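## 4. Trials in the home

The bench results in Section 3 say little about how the Skaltell hand unit behaves away from the bench. Dradach sells the unit as a kit, with the two-jaw linkage, a set of replaceable textured pads and a year of the Kassa logging service, and describes it as ready for use in ordinary rooms by people with no training. We bought one kit at the list price and tested that claim in living rooms, with household goods on the table and the furniture left where it was.

Tableware was chosen as the main object class. Bowls and plates vary in wall thickness, they slide on cloth, and a stack of them gives the jaws several rims close together. Each grasp was begun from the table edge by an operator holding the unit in one hand. A grasp was scored as good if the item was lifted clear and set down again without a second attempt.

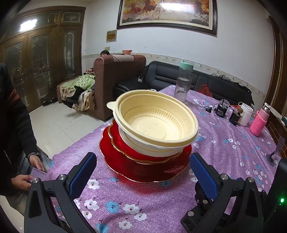

Rim grasps were the most reliable of the three types we scored. With a thick rolled rim the pads closed squarely and the item seldom turned in the jaws. Thin rims gave more trouble, and the operators soon learnt to come in at a steeper angle. The printed guide supplied by Dradach does not mention this. Of the 94 rim grasps attempted in the first home, 9 had to be repeated.

Patterned tablecloths had no effect on the grasp itself. They did affect the Prillow labelling add-on, which is sold separately and marks the outline of the held item in each recording. It lost white bowls against white flowers more often than it lost anything else, and we corrected those outlines by hand. Disposable bowls were also harder to hold. One pad has to go inside the rim and the other outside, and too firm a squeeze bends the wall.

Small electric motors were placed on the same table as the bowls in part of the work, to see whether operators would change their grip when moving from light, hollow items to compact ones.

![Figure 4]

**Figure 4.** Disposable bowls and two small synchronous motors on the table, with the left pad against the inner rim of the large bowl.
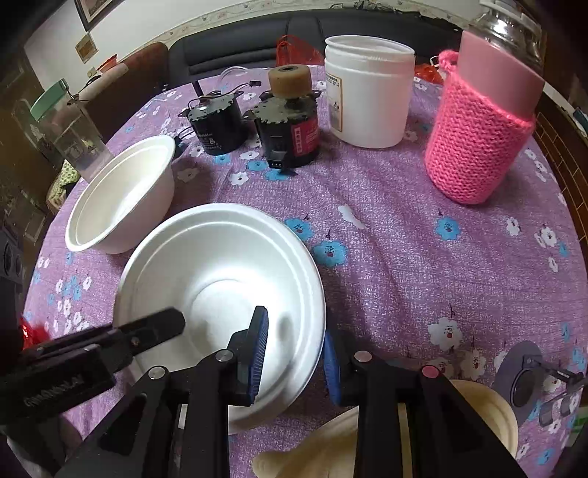

Dradach, November 3, 2018

*Note added after the September trials.* The supplier has since changed the pad material. We repeated 23 of the rim grasps with the new pads and found no difference worth reporting, so the figures above stand.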